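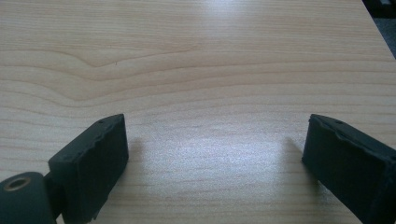
Setham Chronicle: death notices and obituaries
Frequently asked questions

Who can place a notice?
The next of kin, the executor or the funeral director. We check every notice with the funeral director before it is printed.

What is the difference between a notice and an obituary?
A notice is paid for and limited to 100 words. An obituary is written by the family or a friend, edited by us and printed free. The limit is 4,500 characters.

When is the deadline?
Noon, 2 working days before publication. The Wotlow and Hundton editions share this deadline.

Can I ask for changes?
Yes, until the deadline. After that, errors of fact are corrected online and in the next printed issue. Dates of birth and death are taken from the form as supplied.

Do you hold older obituaries?
The online archive has 1,365 entries. Items from the former Whitelaw edition are held on paper and can be copied on request. Allow 4 weeks.

Page last updated 2019-10-02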